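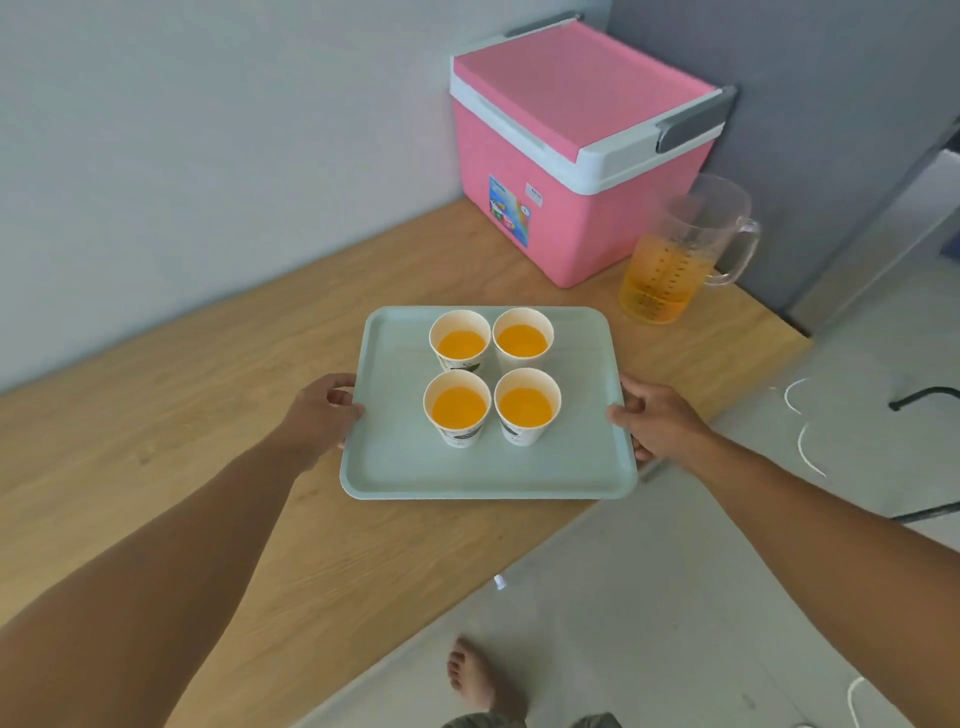
Ballari School of Hospitality Service was founded to teach the everyday work of serving food and drink to people who intend to make it their living. The school offers daytime and evening courses in counter service, tray service, drinks preparation and small event catering. All teaching is practical from the first morning, and students begin with the simplest equipment. A mint-green tray with a raised rim, held by its short sides, and four paper cups of orange juice set close together in the middle are enough for the opening lesson. Students move on to glassware, hot drinks and full table settings when their tutor is satisfied with their carrying.

Our history

The school was established by Margit Szekeres, who had managed staff canteens and conference catering for many years before turning to teaching. Her first classes were held on Saturday mornings in a rented kitchen with a single counter. The present premises were taken over from Omoregie Catering when that firm moved to larger quarters, and the main counter and the cold store date from its time. Mrs Szekeres remains Principal and continues to teach the introductory course in person.

Our courses

The Foundation Course in Service runs for 14 weeks. It covers setting up a drinks station, pouring to a safe and even level, loading and balancing a tray, clearing, and the care of work surfaces. Juice and other cold drinks are poured from measuring jugs during the early weeks so that students learn to judge quantities by eye and then check them against the scale. A standard portion in class is 149 millilitres, a figure inherited from the cups used in the school's first year and never changed.

The Certificate in Event Catering is open to those who have completed the Foundation Course or can show equivalent experience. It deals with transport in cool boxes, serving away from a fixed kitchen, stock lists, and the planning of receptions for up to 500 guests. Students assist at real functions under supervision, among them the November reception of the Zasis Concert Hall.

Short courses for employers are arranged on request. They may be held on our premises or at the place of work.

Our staff

Benedek Vass is Head of Practical Training and is responsible for the timetable, the assessment of students and the upkeep of equipment. Anikó Jakab teaches drinks preparation and food hygiene. Tymofii Prokopenko teaches event catering and arranges placements with local firms. Ildikó Tóth is Registrar and should be the first point of contact for enquiries about fees, dates and certificates.

Admissions

Applicants should be at least sixteen years of age. No previous experience is required for the Foundation Course. Every applicant is invited to a short interview and may ask to sit in on a class beforehand. Aprons are supplied; students provide their own flat, closed shoes.

Visiting the school

The school is on the ground floor of the Valtix Building, 800 metres from the railway station, with step-free access from the courtyard. The office opens at 8.30 a.m. on teaching days. Visitors are asked to report to the Registrar on arrival.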